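Placing and Tying a Simple Interrupted Stitch on a Practice Pad

The simple interrupted stitch is the first closure taught in most skills courses. Each stitch is a separate loop with its own knot, so one can fail or be removed without affecting the others. The procedure below is for bench practice only and doesn't replace supervised training.
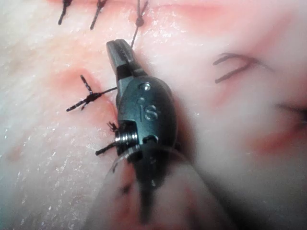
Reading time: 4 min

What you need

A practice pad with a cut already made, or a scalpel to make one. A needle holder, toothed forceps and suture scissors. Nonabsorbable thread, size 3-0, on a curved cutting needle. Monofilament nylon is stiffer and slips more in the knot. Braided silk handles more easily and is the better choice for the first few sessions. We stock the Trumier training packs, but out-of-date thread of the same size works equally well for practice.

Fix the pad to the bench on all sides. A pad that slides will make you pull against the needle, and the habit is hard to lose later.

Loading the needle

Grip the needle one half to two thirds of the way back from the point, at right angles to the jaws. Use the tips of the jaws. Avoid the swage, where the thread joins the needle; the metal is weakest there and will bend. Close the ratchet one click.

Passing the needle

1. Lift the near edge gently with the forceps. Do not crush it.
2. Enter the surface at 90 degrees, 5 mm from the edge.
3. Rotate the wrist so the needle follows its own curve. Do not push it straight forward.
4. Bring the point out in the middle of the cut, release, and regrip.
5. Enter the far edge at the same depth and come out 5 mm from the edge on that side.
6. Pull the thread through until a short tail is left, 2 to 3 cm for an instrument tie.

Once you are comfortable, both edges can be taken in one pass, provided the needle is large enough. Depth matters more than speed. If one side is deeper than the other, the edges will sit at different heights and a step will be felt with a fingertip.
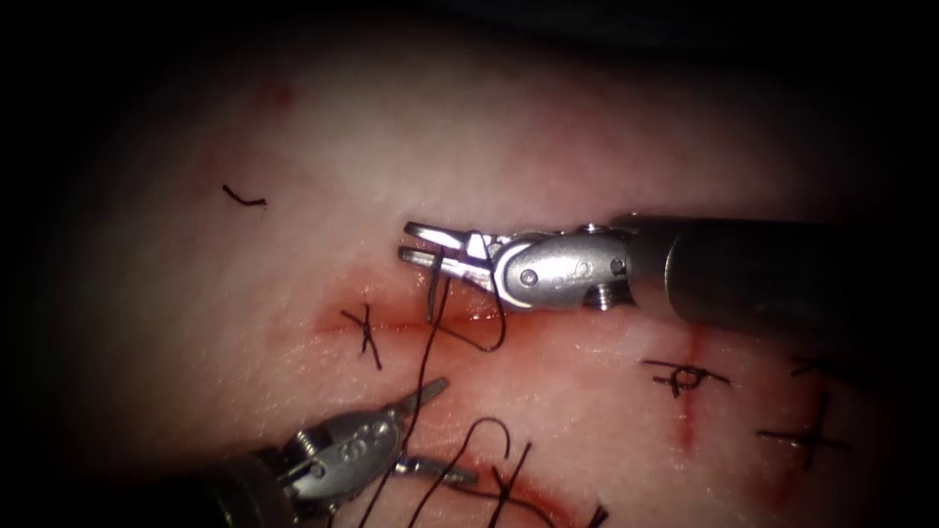
Should the stitch be pulled tight?
Pull only until the two edges touch. Real skin swells after closure, and a stitch that looks neat and tight at the start will cut into it.

Tying the knot

This is the standard instrument tie. Hold the long end of the thread in your left hand and the needle holder in your right.

1. Place the needle holder between the two ends, parallel to the cut.
2. Wrap the long end around the jaws twice. The double wrap adds friction and keeps the first throw from loosening.
3. Open the jaws, take the short tail, and pull it through. Your hands end up on opposite sides of the cut. Lay the throw flat.
4. Wrap once in the opposite direction, take the tail, and pull back the other way.
5. Repeat with one more single throw, reversing again. Nylon needs at least one extra.
6. Move the knot to one side so that it does not lie over the cut.
7. Trim both ends to 5 mm.

If the wraps all go in the same direction you will get a granny knot, which slips under load. To check, pull steadily on the loop with the closed forceps. A square knot holds; a granny knot creeps.

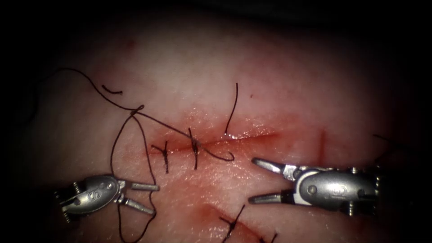 M. Rathore
Skills Lab Technician, Plemotthorpe

Spacing

On a straight cut, leave the same distance between stitches as the total width of each bite. With 5 mm bites on each side, that puts the stitches 10 mm apart. On a long cut, place the first stitch at the midpoint and keep halving the gaps -- this avoids a fold of spare material at one end.

A 17 cm cut takes roughly 16 stitches at this spacing, which is a reasonable amount of work for one session. Use a ruler and a fine marker at first. Stop using them when your unmarked spacing stays within 2 mm.
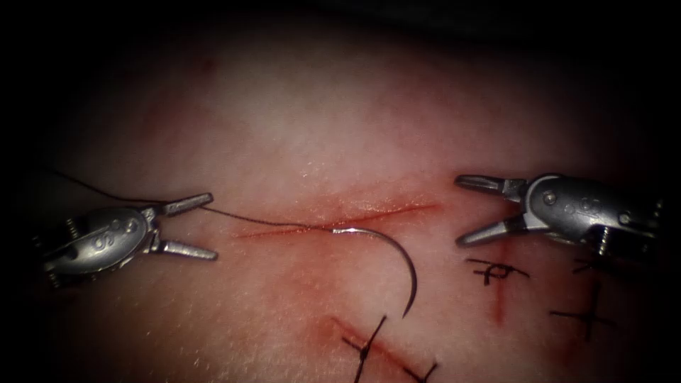 Horizontal cut across the middle of the pad.

Common faults

Edges rolled inward: the needle went in at a shallow angle. Go back to 90 degrees.

Gaping between stitches: spacing too wide, or bites too small.

Bent needle: held too near the swage, or forced instead of rotated.

Thread frays: the jaws are gripping the part that will be in the loop. Handle the tail only.

Cleanup

Count needles in and out. Used needles go in the sharps container, not in the pad. Wipe the pad with mild soap and water, dry it, and store it flat with the cuts closed.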